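The hand doctor of Werkidberg

Xiomara Kowalczyk keeps her drivers in a muffin tin, sorted by tip size, and she can find the right one without looking. It's six in the morning at the Holloway shop and she is already talking about fingers. She loves fingers! Ask about the one on the bench and you'll get the whole story of the joint, the pad, the bracket under it and the screw she would move if anyone let her.

Each robotic hand here gets a full check after 1,000 hours, and the log for this one reads 968. Close enough, she says, and March is a busy month.

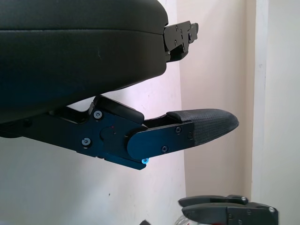 She starts at the fingertip and works back toward the palm. The textured cover gets a wipe and a slow press with the thumb, all the way around, to feel for any lift at the edge. Then come the screws, and this is where she slows right down. Every one is backed out a quarter turn and brought up again with the small torque driver (never the big one, which lives in a drawer with tape across it).

Her trainee, Darnell Zamora, reads the numbers off a card and she repeats them back. After that they run the joint open and closed 11 times with the radio off, listening.

"You can hear a dry pin before you can measure it," she says, one ear down near the knuckle, grinning. "Okay, Darnell. Again, but slower."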